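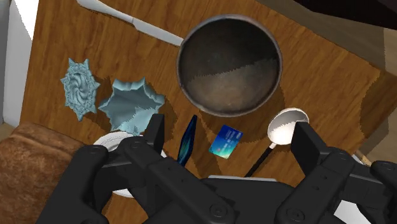
Fig. 2. Wooden tabletop with a table knife and a round dark metal pot.

Home > Support > Manuals > Plarnis Surface Care

Category: Oil finishes / Set-up and first use

Section 2. Refinishing a wooden tabletop with Plarnis Hard Oil

This section covers tables that already have an oil finish and are due for a new one. For lacquered or varnished tables, remove the old coating first as set out in the Elari stripper leaflet, then return to step 3.

CAUTION: Rags wetted with oil can heat up and catch fire without a flame. Lay used rags flat outdoors to dry, or put them in a metal can filled with water and close the lid. Do not leave them in a pile or in a trash bag.

2.1 Before you start

Room temperature must stay above 60 °F until the finish has cured. Open a window on each side of the room if possible. Do not run a fan across the wet surface, as it will carry dust into the oil.

You will need the oil, a stirring stick, a white nylon pad, lint-free cotton rags, sandpaper in 120 and 180 grit, and nitrile gloves. An Ersoy sanding block fits both grits and may be used in place of a folded sheet.

2.2 Preparation

1. Clear the table and wipe it with a damp cloth. Allow it to dry overnight.

2. Check for wax. Put a drop of water on the surface. If it beads, clean with mineral spirits and test again once the spirits have evaporated.

3. Sand with 120 grit, following the direction of the grain. Keep the pressure even near the edges, where it is easy to round the wood over.

4. Sand again with 180 grit. Do not go finer. A surface that is too smooth takes up less oil and will look patchy.

5. Vacuum with a brush head, then wipe with a dry rag.

NOTE: Dark rings left by metal cookware are often too deep to sand out. Treat them with oxalic acid before step 4, following the directions on the package, and rinse well.

2.3 Applying the oil

6. Stir the can until no solids remain on the bottom. Do not shake.

7. Pour a small amount onto the wood and spread it with the nylon pad. Work one plank at a time, from end to end.

8. Wait 15 minutes. Add oil to any spots that have turned dull.

9. Wipe off all excess with a clean rag. The surface should have no wet shine - oil left standing will turn sticky and has to be scrubbed off with fresh oil and a pad.

10. Let the first coat dry for 24 hours, then repeat steps 6 to 9. Two coats are enough for indoor use. End grain may need a third.

2.4 Curing

Light use is possible two days after the last coat. Full cure takes 90 hours longer. Until then, keep water off the table and do not cover it with a cloth or plastic. Use a trivet under hot pots at all times, including after cure.

NOTE: If the surface still feels tacky after the full cure time, see Section 5, Faults. The usual cause is excess oil or a cold room.

2.5 Upkeep

Wipe up spills promptly. Clean with Nillum soap or another mild, pH-neutral soap. Do not use scouring powder. Apply a single thin coat when water no longer beads - on a kitchen table this is normally once a year, and October is a good time if the heating is not yet running hard.

Text: Trinidad Jara. Technical review: Joaquín Retamal. Revised September 7, 2023.

Previous | Contents | Next | Contact

We use cookies to remember your language and region. Accept / Settings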